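Home Explore Notifications Lists Profile More

1/ OK, equipment budget thread, because it's April and I finally got to do the fun spreadsheet! We're a tiny shop planning our first proper automation cell and I've been living in quotes for weeks.

2/ The shortlist came down to Ovach and Rinow. Both make small arms that would suit our bench work. Ovach is cheaper up front, Rinow includes the gripper and the controller in one price. Once you add everything to the Ovach quote they end up very close.

3/ What surprised me is how much of the money goes on stuff that isn't the robot. Mounts, guarding, spare fingers, cable, more cable. I had one line called "misc" and it had to be split up by Thursday because it was getting silly.

4/ Power got its own line. I love a power strip with a button lined up over each socket, which I'd guess lets you cut one thing and leave the rest running. Light blue on white looks pretty sharp too.

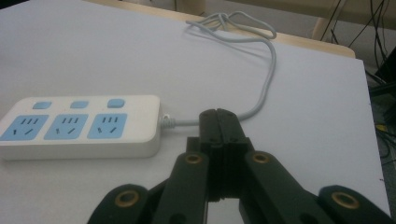
5/ Cable management: $200. I went back and forth on this one and I'm glad I left it in. Look at what a single thin cord does on a clear white board, all looped over itself at the back! Now give it a controller, a camera and a charger for company.

6/ Gripper spares: $300. Fingertips, bushings, screws, a second set of linkages. Carvalho (our parts supplier, very patient with my emails) has 29 days lead time on the bushings, so those get ordered with the arm and go in a drawer.

7/ Also budgeting for 2 benches instead of one. Tudside, our last project, had setup and testing sharing a single table and we were forever clearing one job away to start the other. Never again, I want both out at once.

8/ Still to price: training time, and a decent lamp. If you've bought a small arm lately, tell me which line on your budget came in way off. I would so much rather hear it now!

9/ Oh, and Rinow just replied about the warranty while I was typing this. Reading it over lunch, will add to the thread.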